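Project Report: Setting Up and Maintaining a Pair of Hand-Held Grippers
Verkamdale Technical College, second year project
Handed in 4/18/18

3. The grippers

The Mota pair came to us from the Nidbridge workshop in December in one box, with no manual apart from a parts list. Both units have the same finger drive, a toothed rack that opens and closes the two fingers together. Each has a square marker on top so that the tracking software can work out where it is. The camera sits behind the fingers and looks forward over the housing.

Our task was to get both units into a state where another group could use them, and to write down how to keep them that way. We did not change the design.

3.1 Cleaning and finger pads

Before anything else we took the fingers off and brushed out the rack. On unit A there was fluff packed into the last few teeth, which stopped the fingers from closing fully. We used a dry toothbrush first and then a cotton bud with a little alcohol. No grease was put back on, as the parts list says the rack runs dry.

The old pads on unit B were peeling at the tips. We cut new ones from the spare sheet, using the old pad as a template, and left the glue overnight under a clamp. The first set came out too long and caught on each other, so we trimmed them and did it again.

3.2 Checking the fingers and marker

After refitting, the fingers should meet along their inner edges when closed. We checked this through the unit's own camera, with one of us holding the other gripper in view so that its marker could be checked in the same session. 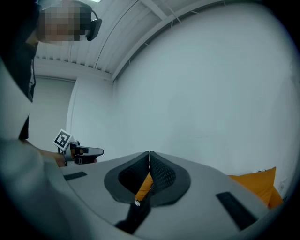 Figure 4. View from one gripper with its fingers touching at the top; the marker of the second gripper is at left.

The lens is very wide and straight lines bend near the edges, so the marker has to be tested in several positions. We moved it slowly from the middle of the view out to each side and logged 302 readings. Of these, 30 were lost, nearly all of them when the marker was turned too far from the lens. We tightened the marker mount on unit B and added the check to the weekly list.

3.3 Wear test

We ran each unit through 4000 open and close movements in sets of 50, with a short look at the rack between sets. Unit A finished with no change that we could measure. Unit B started to click near the end. The cause was a loose screw in the finger carrier, and the clicking stopped once it was done up with thread lock.

3.4 Weekly care

Brush the rack and wipe the pads. Close the fingers and look for a gap. Wipe the lens with the cloth in the box, not a paper towel. Press each corner of the marker to see if it lifts. Write the date and unit letter in the Custent log sheet, including weeks when nothing was found.

3.5 Problems left over

The cable clip on unit A is cracked and held with tape. A new one is on order.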